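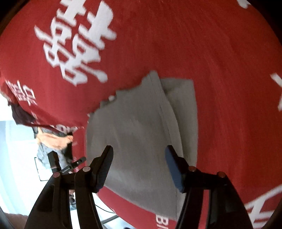
# Why Cloth Folds (and Why It Unfolds the Minute You Look Away)

Sooner or later, a grown-up will hand you a piece of cloth and ask you to fold it. You will do this. It will come out lumpy. The grown-up will say "Hmm," and then fold it again while you watch, which is a bit rude, but at least you get to see how it's done.

So what is a fold? And why will a cloth do it when a dinner plate won't?

## Cloth is mostly string

Look very closely at a dish towel, nose almost touching it. You'll see tiny threads going up and down, and more tiny threads going side to side. They pass over and under each other, over and under, all the way across. This is called **weaving**. Other cloth, like the kind in your T-shirt, is made of little loops hooked through other little loops. That is called **knitting**, and it's why a T-shirt stretches when you pull it over your knees. (Please stop pulling it over your knees.)

Threads are thin, and thin things bend easily. They can also slide past each other a tiny bit. Put those two facts together and you have something that will bend almost anywhere you like, and also in several places you don't.

## The crease

When you fold a cloth and press down, the line at the bend is called a **crease**. Along that line the threads are bent sharply. Some threads spring back quickly. Wool is good at this. Cotton is not, so a cotton shirt left in a ball under your bed for 13 days looks exactly like a shirt that has been in a ball under your bed for 13 days.

A hot iron makes creases stay even better, but irons are a job for grown-ups.

## Why the edges never match

You put one corner on top of the other. You smooth it down. Somehow one layer sticks out from under the other like a tongue.

There are a few reasons:

- Cloth stretches, and it stretches most if you pull it from corner to corner.
- Old cloth gets out of shape. A square that has been washed plenty of times may not be very square.
- The bottom layer can stick to whatever is under it. Rough or fuzzy cloth grips other cloth, so if you fold a towel on top of a blanket, the blanket joins in.

That gripping is called **friction**. It's also what keeps a folded cloth folded. Silky scarves have very little of it, and my friend Homa Bahrami once stacked 15 of them on a shelf. She now keeps them on the floor, where they had already decided to live.

## Try it yourself

You need one small cloth and a flat place.

1. Lay the cloth down and smooth it from the middle out to the edges.
2. Pick up two corners on the same side and bring them over to the other two.
3. Smooth it again, this time starting at the fold.
4. Turn it a quarter of the way around and fold it in half once more.

Now count the layers. One fold gave you two, and the second gave you four. Do a third and you'll have eight. Every fold doubles the number, and your cloth gets fat very quickly. See how many times you can go before it gives up and flops open.

Then shake it out and put it back where you found it. Folded, if possible.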